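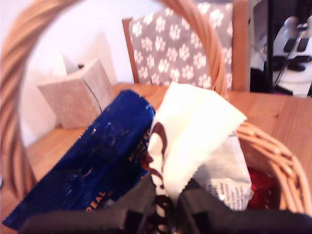
Why so many episodes, if the arm does the same thing every time? That was the first comment on last week's notes, left unsigned, and it went on: surely once it has seen a packet moved into a box, it has seen a packet moved into a box, and the rest is just us getting sore shoulders.

Fair question, and I'd rather start there than with the slides. The policy we train in Week 6 never gets told what a packet is. All it gets is camera images and joint positions, paired with what your hands did next. If every demonstration you give it starts from the same spot, it'll happily learn the spot. I did this myself with my first set for Kinder (our name for the snack-sorting task, you'll see it on all the folders). I recorded 62 episodes in one sitting, felt very pleased, trained overnight, and then somebody slid the basket over by a hand's width. The arm went down on bare table, over and over. Painful to watch!

So, what I want from each pair by Saturday:

200 episodes total, saved in the Katton folder under your pair name. Split them into blocks of 20. Between blocks, change something — move the basket, turn the box, swap the packets, open or close the blinds. Write down what you changed. One line is plenty.

Within a block, keep your style steady. If you approach from the left, keep approaching from the left until the block is over. The model copes pretty well with a messy table and pretty badly with two people who disagree about how to pick things up.
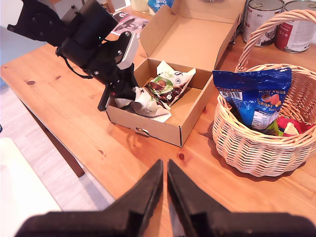 Failed grasps are the part people argue about, so let me give you my view and you can fight me in the lab. Keep a fumble if you recovered from it smoothly, and throw the episode away if you had to stop and think. Wrappers are the worst for this. A crumpled one, like the white and green one in the cardboard box with a finger pressing into it, doesn't present the same edge twice, and you'll be tempted to poke at it until something catches. Try not to! Poking gets learned too. Back off, open the gripper, come down again a bit further in, and carry on as if that had been the plan. I'd say a recovery in every block is a good thing to have.

A few small things I forgot to say in class. Go slower than feels natural, but don't pause in midair (a long pause teaches the arm to hang there, and then it hangs there forever). Watch the camera views while you drive and not the table itself, at least for the last stretch before a grasp. If you can't tell from the views where the packet is, the model can't either. And check that both arms are back at the rest pose before you hit record.

Rennie is the script that plays episodes back. Run it on the first and last episode of every block before you move on. Dropped frames show up as a little jump in the wrist, and it's much nicer to find them after 20 episodes than after all 200. Damimia, the labeling page, is still slow in the afternoon, so upload in the morning if you can.

Bring your change notes to the next session, on paper or on a laptop, I don't mind which. We'll hold back one block from each pair for testing and train on the rest.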